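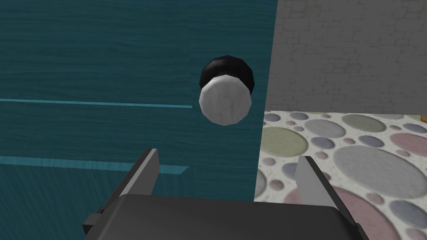

Domstead Cabinet Paint, Satin, 1 quart
Item 2131

We were slow to stock this one. Every cabinet paint claims you can skip the sanding, and most of them peel at the handles by the second winter. Domstead makes the same claim on the front of the can. We would ignore it and scuff with 200 grit anyway.

What we do like: it levels well with a cheap foam roller, and it stays workable long enough to fix a drip. The label says 104 square feet per can. Plan on less over bare wood, and buy two cans if you have more than a small kitchen.

The maker also advertises 3000 scrub cycles. We have no idea who scrubs a door that many times, or with what, so treat that as advertising - a damp cloth is fine.

Dry to touch in two hours. Leave doors off overnight. Full cure takes weeks, whatever the can says.

Colors: Irine, Taipe, Plasard. Screen colors are never right, so order a sample pot first. Opened cans can't be returned.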